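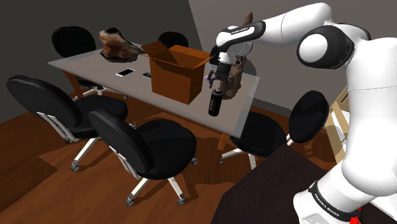 The rulebook nobody wanted to write

Sotholm runs its robot arms through a simulated meeting room before they are let near a real one, and the person who keeps the rules for that room would prefer not to be named. "Put 'the standards lead'," she says. "It sounds like more people than it is."

The document she looks after is called the Jutaretti guideline, after the building where it was drafted. It began as 60 pages. It is now 2, and she considers the cutting her best work.

"The long version told you what to do if the arm met a swivel chair," she says. "It had a section on casters. The short version says chairs are obstacles, they move, and you plan for where they might roll as well as where they're parked."

Office furniture comes up a lot. Early test rooms had a bare table and a single cube on it, and every arm did beautifully. Now the rules ask for ordinary mess: a cardboard box with its flaps out, a spray can standing near it, a couple of phones lying flat, chairs left wherever people leave chairs. Flat things are there to punish a gripper that comes down too hard. Box flaps catch anyone who modelled a box as a tidy block.

"People complain that it's unfair," she says. "I tell them to go and look at their own boardroom."

A control program has to finish 2,000 simulated runs without an unplanned contact before anyone books time on hardware. I ask whether that number came from a study. She looks at her coffee for a while.

"It came from a meeting," she says. "But it's written down, and everybody gets the same one."

She is firmer about the spray can. Under the guideline a pressurised container gets its own force limit, set before the run and logged with it, and the limit can't be raised halfway through to rescue a bad grasp. The team on the Mallus project asked for an exemption in April. They were sent the guideline again, with the line highlighted.

Then there is the Pavlović clause, named for the supplier whose contract first needed it. A pass in simulation can never be quoted as a pass on the real machine. Reports have to say which one it was, in the first line, in words a client would understand.

"A rendered floor is very forgiving," she says. "You can drop things on it all day – the cleaners never ring."

The next revision adds a paragraph on see-through tabletops. She has promised to take another paragraph out to make room, and is accepting nominations.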